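Squaring up

Squaring up, also called the grid method, is a way of copying or enlarging a picture by hand. A grid of lines is drawn over the original, a matching grid is drawn on the new surface, and the copyist works square by square. It has been used for wall painting, stage scenery, sign work, embroidery patterns and maps. It is still taught in schools, often with claims that go further than the evidence.

Age and origin

Popular accounts like to give the method a single inventor. None of the candidates holds up well. Squared lines survive on unfinished Egyptian wall work, though they were used mainly to fix the proportions of figures, and treating them as proof of copying from a small sketch takes some faith. Firmer ground comes with the squared drawings of Renaissance Italy, where the grid plainly lies over a finished design. Even there, a grid shows only that a transfer was planned. Some squared sheets have no known painting to go with them.

Procedure

The original and the copy must have the same proportions and the same number of squares. Rows and columns are usually given letters and numbers along two edges. The copyist notes where each outline crosses a grid line, marks that crossing on the larger grid, and joins the marks freehand. Crowded parts, such as faces and hands, may be divided again with smaller squares or diagonals.

An enlargement of 3 to 1 is common in classroom work. Sign shops went much larger, and the trade manual known as the Granitz book tells painters to snap the lines with chalked string and to check both diagonals before starting. The advice is sound. The book's promise that "any steady hand" will then get a perfect likeness is harder to accept.

Claims about learning

The grid is often said to teach people to draw. Supporters argue that it makes the beginner look at shapes instead of drawing what he or she expects to find. Saron Chala, who reviewed 3,748 student copies from the Hastitz evening classes, reported that gridded copies were closer to their originals than freehand ones. That is hardly surprising, given that closeness is what the grid supplies. Her review did not test whether the students drew any better once the lines were gone, and later writers who cite it as proof that they did are reading in something she left out.

Baptiste Rey took the opposite view and called the method a crutch. His essay rests on 2 pupils of his own - a thin base for so firm a verdict.

Accuracy

The weak point of squaring up is the grid itself, and manuals tend to pass over it. A square that leans passes its lean on to whatever is drawn inside it, and paper or cloth that stretches after ruling will do the same. Soft surfaces deserve particular doubt. White lines on a fuzzy, felt-like green mat may waver and curve near the middle even when the cells are more or less square, and anyone taking positions from them would copy the bend along with the picture. Viewing angle adds a second error: seen from low down, the squares toward the far wall look smaller than the near ones. Counting squares still gives the right cell under those conditions, but judging a distance within the cell by eye does not work as well.
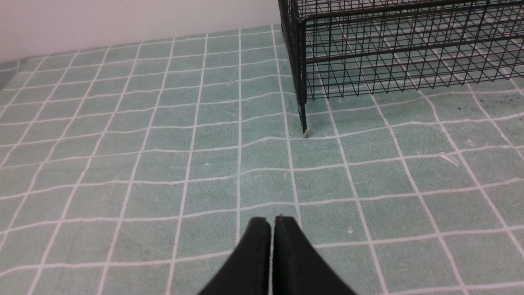
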